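Grounds Workshop Notebook, Lorkedstead
Entry for September, path and field margin
Recorded by Gertraud Holzer

4 comments | 12 shares

Purpose of visit: to review the condition of the gravel path between the field and the tree belt ahead of the autumn maintenance period, and to decide how much stone should be ordered. Present: G. Holzer, Hamish Fairweather, Aisyah Nugroho. We started from the Skodum gate at 2 p.m. and walked the full length and back.

Surface. The gravel remains serviceable for foot traffic and for the small utility vehicle. Mr. Fairweather raked two trial patches near the gate and found the stone thinner there than the spring entry suggests. The spring figure was taken from a single reading and should be disregarded. Ms. Nugroho will repeat the depth readings at the marked stations and enter them on the sheet kept in the workshop, left-hand drawer.

Stone order. Stock at the Prata yard stands at 12 bags. The last delivery was a slightly darker grade than the one already laid, and Mr. Fairweather asks that the supplier be sent a sample this time. I have set one aside in a labeled jar on the window shelf. Please do not use it as a doorstop.

Drainage. The cross drain at station 4 was opened and cleared by hand. The cover does not seat properly and will need a new gasket. Toivo Lehtinen has the measurements. Until the part arrives, the cover is to be checked after heavy rain and the check initialed in this book.

Tree side. Low branches were discussed but not cut. Hidayah Tjoa has asked that pruning be held until she has completed her nest survey, and the request is granted. Leaf fall will need to be cleared from the gravel more often than last year, when the material was left to break down and weeds established themselves in it.

Field side. The strip of earth between gravel and grass is thinly covered. Ms. Nugroho proposes reseeding with the Zanska mix. I would prefer to settle the edging first, so that the seed is not disturbed a month later. The mowing contractor should be reminded to keep the wheels off this strip when turning.
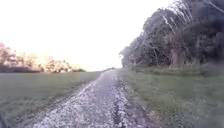 The dark line right of center remains the main question. Mr. Fairweather regards it as a wheel track and recommends filling and rolling. I am less certain, and have asked for one shallow trial hole beside it before any stone is placed. If the base proves sound, the filling can proceed with the bags in stock. If it is soft, the section must be dug out and the order increased accordingly.

Cost code for all of the above is 199. Receipts to me.

Outstanding: gasket (Lehtinen), depth readings (Nugroho), trial hole (Fairweather), survey result (Tjoa). The roller is booked out to Skodum until the end of the month.

This site uses cookies to remember your reading preferences. Accept | Manage settings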